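Work > Listening research > Calls for participants

Call for participants: how people organize music files at home

By Nabil Sabbagh
Posted in November

Yammine is looking for 34 people who still keep their own music files on a computer, an external drive or a home server. We make Dirkuvent, a desktop player for local libraries, and we are planning the next version. Before we change how it handles folders and tags, we want to see how people use their collections now.

Streaming accounts are fine. Most of us have one too. But you should have at least 300 audio files of your own and play some of them every week. It doesn't matter where they came from - ripped CDs, paid downloads, recordings of your band, old tapes you transferred yourself. We will not ask, and we will not copy any of your files.

What you will do

You will keep a short listening diary for 2 weeks. Each entry takes a few minutes: what you played, which device you used, and whether you had trouble finding it. After that there is one video call, during which you share your screen and show us how your library is set up. Afaf Karam runs the calls. They can be booked in the morning or after 6 p.m.

We are interested in listening in every part of the house. In an earlier study a lot of it happened in the kitchen, on a small speaker, with the library itself on a machine in another room. If that is how you listen, please say so when you apply. 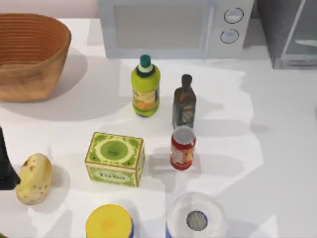 Who can take part

You need to be 18 or older and have a computer running a current version of Windows, macOS or Linux. You do not need to be a Dirkuvent user. People who use Senus or another player are welcome, and so are people who just double-click files in a folder. Large libraries are fine. The biggest one in our last study had 3,794 albums, and its owner had typed in every tag by hand.

We can't accept people who work for a record label or a company that makes music software.

Payment

You will be paid by bank transfer or gift card after the call. If you finish the diary but can't make the call, you will get half.

How to apply

Fill out the form on the Ellcombe participant board. Tell us what player you use, where your files are stored and one thing about your setup that bothers you. A reply usually takes a week.

Related
Tester wanted: playlist import in Dirkuvent
Moving a library to a new drive without losing play counts
Part-time support writer, Yammine
Why album art goes missing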